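Wutley Community Orchestra is looking for new players
Strings, winds, brass and percussion, rehearsals start in May
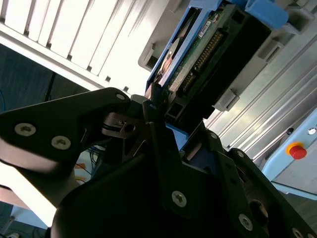

How good do I need to be to join?

If you can get through a hymn, a folk tune or a school band part at a steady pace, you're good enough to start. Plenty of our players had a gap of many years before they came back, and a few picked up their instrument as adults. We don't hold auditions for the general seats. The only thing we ask is that you can read music a little, even slowly, and that you're willing to take your part home and spend some time with it during the week.

We play in the old grange hall on Menon Street, Friday evenings from 7 to 9:15, with a break in the middle for coffee and whatever somebody baked. Doors open at 6:30 if you like to warm up (the brass section certainly does!). Parking is free behind the hall, and the number 3 bus stops across the street.

The coming season is one we're really excited about. We're putting together a program of dance music: waltzes, a couple of polkas, a slow tango, and a suite of fiddle tunes arranged for full orchestra by one of our own violas. The big piece is the Vundetley Suite, written for us by a local composer who grew up two valleys over and who remembers the summer dances there. It has a gorgeous long clarinet solo in the second movement and a finale that goes faster than any of us can quite manage yet. We have all summer to get there.

Where we need people most:

Violas. We have two. We would love six.
Double bass. We own a decent instrument that stays at the hall, so you don't have to haul your own.
Bassoon and oboe, one of each at least.
French horn, any number, please.
Percussion. There is a lot of tambourine and snare in this program, and someone has to play the cowbell in the polka.
Violins and cellos are always welcome, and we'll keep adding chairs for as long as the floor holds out.

Flutes are full for now, but send us a note anyway and we'll put you on the list. Flute players move away more often than you'd think.

You need to be 16 or older. Younger players can join our sister group, the Ido Strings, who meet on the same evening in the side room from 5 to 6:15 and share the stage with us for two numbers at the end of the season. It's a great setup for families, and we have several parents who play in one group while their kids play in the other.

There's a season fee of $100, which covers the hall, the sheet music and the conductor. Students pay half, and if the fee is a problem for you, tell us and we'll work it out quietly. We have a small fund for it and we like seeing it used. Stands are provided. Bring a pencil, your instrument and something warm for the early weeks, as the hall takes its time heating up.

Last season we played four concerts, including the one in the park, where nearly 800 people came with blankets and folding chairs and sang along with the encore. This time we'll be back in the park, and also at the library, the senior residence on the hill and the harvest fair. You don't have to play every date. Let us know by midsummer which ones you can make so we can seat the sections properly.

If you'd like to try us out first, come to any of the first three rehearsals and sit in, no fee and no strings attached (unless you play them). Tell us your instrument ahead of time and we'll have a part printed and a chair waiting next to someone friendly.

To sign up, use the contact form on this site or leave a card in the box at the Wutley library front desk. Please include your name, your instrument, how long you've played and whether you need to borrow anything. We have a spare cello, two violins and a trombone with a slightly sticky slide.

We answer every message, usually within a few days.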